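Filed under: Kitchen & Table > Cleaning Up > Kids' Messes

Search this site Go

Print this tip E-mail to a friend

Jun 5, 2018

Getting modeling dough off things

Quick one, typing between loads. Three of you wrote in on the same subject so I'm doing them together.

Carpet first. Do NOT rub. Leave it till it's hard, overnight if you can stand it, then break it up with the back of a spoon and vacuum. Whatever is left gets a stiff dry brush. Water only at the very end and only a damp cloth, never a wet one. Wet dough goes down into the pile and stays there.

Ice works if you can't wait. Cubes in a sandwich bag, hold it on the lump till it stiffens, pick off with your fingers. Jurgita Mägi does this on her car seats and swears by it. I've only done it on a rug — worked on the rug.

Clothes. Same thing, freezer for an hour, crack it off, then a dab of dish soap on the back of the stain and a cool wash. Check before the dryer. Red is the worst one. Lost a good pillowcase to red in March.

Hair: conditioner, lots, wide comb, work from the ends up. Don't cut it yet.

Dough that's gone dry and crumbly — few drops of water, knead, back in the tub with a bit of damp paper towel under the lid. Takes a couple tries. If it smells, toss it. Homemade goes off quicker than the store kind, mine never lasts past 2 weeks even in the fridge.

For the cookie cutters and the garlic press (yes I gave them the garlic press), let them dry out completly and poke the bits out with a toothpick. Soaking just makes paste.

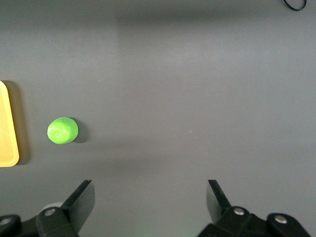 Tables next, and this is the one I get asked most. Smooth tops are easy, it's wood grain and the crack where the leaf goes in that will make you crazy. Give them a smooth surface and a plastic tray with a raised rim, like the yellow one, and keep the colors that aren't being used in there. A lump the size of that green one will pick up every crumb and bit of dust on the table so wipe down BEFORE they start, dry cloth. Afterward take a ball of the same dough and dab it over the crumbs, it lifts most of them. Then an old plastic card held flat for the stuck bits, then a damp cloth and a drop of dish soap, then dry. No scouring pads on a matte top, they leave shiny patches and you'll see them forever.

Ona Kazlauskienė asks about dough in a keyboard. Unplug it, let it dry, turn it over and tap. After that I'm out of ideas, if anyone has a better way send it in.

Next time: candle wax, and teh vinegar question again.

Print this tip E-mail to a friend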